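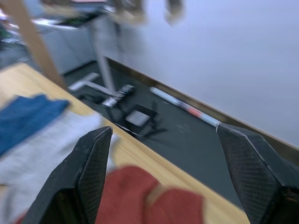
Two-arm cell for sock / small textile hanging — what to budget for?

Posted in: Equipment and Planning
December 2022

flatfold_dk
Trying to get a purchase request in before the budget closes. The task is small laundry. Cloths and socks off a wood tabletop, onto a clip hanger. Two arms, wrist cameras, textured finger pads. Have a quote from Clastent for the arms and one from Vilela for grippers only. Boss (Daryna Vakulenko, she reads this forum so hi) wants one number, all in, no surprises.
What do people forget? I have arms, grippers, cameras, controller, table. I know thats not everything.

marrowby
Pads. Everyone forgets pads. The crosshatch fills up with lint and then you're squeezing a sock with felt. We pay 40 a pair from Diltthorpe and I'd order a year's worth on the first PO, much easier than going back to ask for consumables in June.

gantry_gus
Do you need two arms? One arm and a fixed clamp for the hanger gets you most of the way for half the money. Second arm is what people buy when they haven't tried the first one yet.

flatfold_dk
@gus the spring clips are the problem. Something has to hold the clip end steady while the other one brings the sock. Otherwise the whole hanger swings.

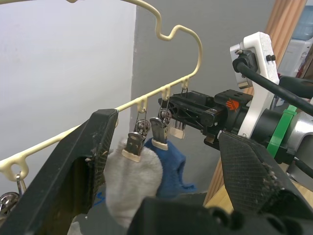 Gray sock and blue sock on clips, second arm over at the far clip.

gantry_gus
Ok but that's a hanger that swings. Buy a stiffer hanger. Or zip tie it. I'm serious, a bag of zip ties against a whole second arm.

tansy_wren
Disagree with gus. A tied down hanger is fine till you change hangers, and then you are re-teaching everything. We went one arm first, wrote up the savings, then bought the second anyway and paid shipping twice. 523 just for the second freight charge. Put both on one order.

marrowby
+1 tansy. Also look at what you're asking the fingers to get between. Gap at those clips is tight and wide fingers eat it. Ask Vilela for the narrow tip before you sign, not after. They swapped ours but it took forever.

flatfold_dk
Narrow tip isn't on the quote, will ask. Clips look like this from the wrist cam, wide open fingers, one clip in the middle:

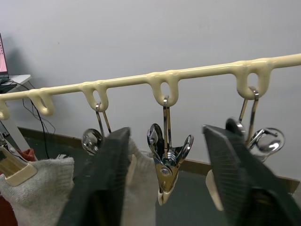
Middle clip between the fingers, neighbor clips on both sides.

tansy_wren
Yeah those chrome ones. Shiny metal is going to cost you camera time, highlights all over. Matte clips if you can find them. We switched to Flunine plastic, 121 for the box, worth it.

gantry_gus
Plastic ones break. We had a box of those go brittle in one season. Keep the metal and fix your lights.

tansy_wren
Ours haven't broken?? maybe yours sat by a window

marrowby
Both of you put it in the budget as "clips and lighting, TBD" and move on lol

Other lines I'd add:
Cable management. Sleeves, floor covers, strain relief at the wrist. Set aside about 100, you'll use it.
Spare camera. Just one. Cables go first, cameras second.
Spare hangers, same model, bought in the same order. The molds change and then your loops are in a different spot.
Textiles. Nobody's going to lend you their socks. Mix of fuzzy and thin knit, light and dark.
Training days. Clastent quotes these on a seperate sheet, so check you have both pages.

flatfold_dk
I did not have both pages. Great. Emailing them now

gantry_gus
Still say one arm. But if you go two, get the service plan on both or neither. Having one covered and one not is a headache with the serials — ask me how I know.

flatfold_dk
Going with two, narrow tips, metal clips to start, lighting line left open. Will post the Clastent numbers when the second sheet comes in. Daryna if you're reading, the number went up.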